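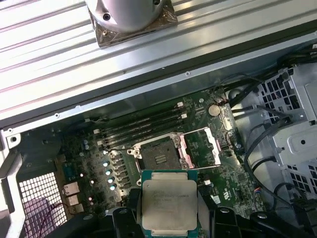 Ilaria Gentile has spent most of her working life fixing computers, and for the past while she has been teaching a robot arm to do bits of it. Her bench is at Rosell, a refurbishing shop in Stemdale that takes in old office workstations, strips and tests them, and sells them on to schools and small firms. Last year the shop handled 2,493 machines with a staff that would fit around one lunch table.

I went to see her because I wanted a straight answer to a simple question. Can a machine do this kind of work yet?

"Parts of it," she says. "Ask me about one job and I can tell you yes or no. Ask me about the whole bench and it's no."

The job she is keenest on at the moment is the processor. A desktop processor is a flat square with a metal lid, and in the workstations Rosell sees most often it drops into a socket full of very fine pins. You open the load plate, lower the chip in level, and close the plate over it. A person who has done a few hundred of them doesn't think about it. If you drop the chip on a corner, though, you bend pins, and then the board is usually scrap.

"Picking up the chip is fine," Gentile says. "Holding it is fine. It's the last couple of millimetres. When I do it I'm feeling whether it has sat down flat, and I don't push. The arm has to be told what not pushing means."

In March her team ran the placement step over and over on boards that were already written off. The arm seated the chip properly 91 times out of 100. She gives the number without any pride. A new trainee at Rosell is expected to get every one right by the end of the first week, and the shop pays for each board that goes wrong.

Memory she rates as harder than it looks. The slots have a latch at the end that has to be open first, and the stick takes a firm shove to go in, which is the opposite of what you want with the processor. Cables she puts last on the list by a long way.

"A cable is never in the same place twice. You move one and another one comes with it. I'd be happy if someone solved cables and nothing else for ten years."

Her colleague Natalina Serra runs the floor and is the one who has to decide what any of this is worth. She came to Rosell from Brustlow, a warehouse outfit, where she worked with automated shelving, and she is less patient than Gentile about demonstrations.

"I've seen plenty of videos," Serra says. "What I ask is how long it took and who set it up. If Ilaria has to stand there and line up the case for it, then I've got two workers on one job."

Speed is the other sore point. Gentile can swap a processor, clean off the old paste and put on new in a few minutes. The arm takes almost that long just to do the placement. Serra says she could live with slow if it ran overnight by itself, but it would have to stop when it was unsure, and it isn't good at knowing when it's unsure.

I asked both of them about the house. People have been promised a robot that folds the washing and empties the dishwasher for as long as I've been alive, and a workbench seems a lot tidier than a kitchen.

"The bench is easier," Gentile says. "The boards come in maybe thirty layouts. My kitchen has one layout and my kids change it every hour."

Serra thinks the dishwasher will come before the laundry. Plates are stiff and they go in a rack. She has a robot vacuum from Melis at home, which she likes, and which she has to rescue from under the couch most evenings. "It does the middle of the room," she says. "I do the edges. That's about where we are here too."

Neither of them expects the arm to replace anybody at Rosell soon. Gentile would like it to take over the checking jobs first, such as looking over a socket for bent pins, because people get tired and miss things late in the day. After that she wants another go at the placement step with a softer set of fingertips, and Serra has agreed to give her more scrap boards for it.

"She can have all the dead ones," Serra says. "The good ones stay on my side of the room."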